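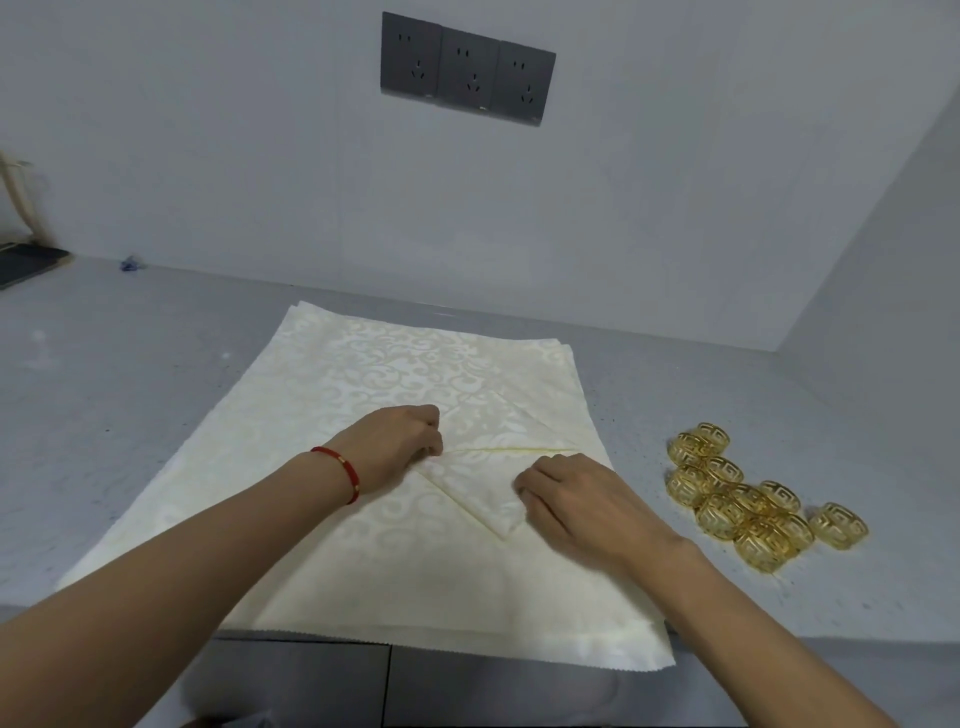 Als ich mich damals am Kolleg Tretier eingeschrieben habe, wusste ich über das Hotelfach ungefähr so viel wie über Raketenbau, nämlich nichts. Ich wollte eigentlich Geschichte studieren, bin dann aber an der Warteliste gescheitert und habe mich in letzter Minute für den Studiengang Hotel- und Tourismusmanagement entschieden (meine Mutter war begeistert, mein Vater hat erst mal gefragt, ob man dafür wirklich studieren muss). Im ersten Semester stand neben Rechnungswesen und Wirtschaftsenglisch auch Servicepraxis auf dem Plan, und da ging es dann genau um so was: cremefarbene Stoffservietten, ein dicker Stapel davon, und beide Hände haben zu tun, damit die Ecken ordentlich liegen. Ich hab das geliebt! Rechnungswesen weniger.

Weil mir in letzter Zeit ein paar Leute geschrieben haben, ob ich das Kolleg empfehlen kann, schreibe ich das jetzt mal alles zusammen auf.

Also, erst mal die Größe. Im Prospekt steht was von 1000 Studierenden, verteilt auf alle Fachrichtungen, und das kam mir auch so vor, mittags in der Mensa jedenfalls. Bei uns im Hotelfach war es viel familiärer. Man kannte sich, man kannte die Dozenten, und die Dozenten kannten leider auch einen. Bei Frau Espinoza im Tourismusrecht kam man mit "hab ich nicht gelesen" genau einmal durch. Ich hatte vor ihr wirklich Respekt und habe bei ihr mit Abstand am meisten gelernt. Die Skripte habe ich heute noch, mit Kaffeeflecken und allem.

Was ich unterschätzt hatte, war das Geld. Studiengebühren gab es keine, aber pro Semester gingen 200 Euro für Beitrag und Material weg, und dann kam noch die Kaution fürs Wohnheim dazu. Wer aufs Wohnheim angewiesen ist: bitte früh bewerben, am besten gleich mit der Zusage! Ich habe es im September versucht, viel zu spät, und bin dann vier Wochen lang bei Simão auf dem Sofa gelandet. Simão Peixoto, falls du das liest, dein Sofa ist immer noch furchtbar und ich bin dir immer noch dankbar.

Das Praxissemester ist das, wovon alle reden. Ich war im Hotel Plistetti, ganz klassisch erst Frühstück, dann Rezeption, dann Bankett. Um halb fünf aufstehen ist nicht meine Welt, das sage ich gleich dazu. Fasil Tilahun aus meinem Jahrgang hat sich stattdessen für Dimaculangan entschieden, das ist ein Reiseveranstalter, und der hat dort fast nur am Schreibtisch gesessen und Kataloge korrigiert. Ihm hat es gefallen. Schaut euch die Stellen also vorher gut an und fragt die höheren Semester, die erzählen gern und viel.

Die Bibliothek: klein, warm, am Wochenende zu. Für die Abschlussarbeit bin ich meistens in die Stadtbücherei ausgewichen. Der Computerraum war zu meiner Zeit ein Trauerspiel, soll inzwischen aber renoviert sein.

Ob ich es wieder machen würde? Ja, doch. Geschichte lese ich jetzt halt abends. Und wenn ihr noch Fragen zur Bewerbung oder zum Auswahlgespräch habt, schreibt sie in die Kommentare, dann mache ich dazu noch einen eigenen Beitrag.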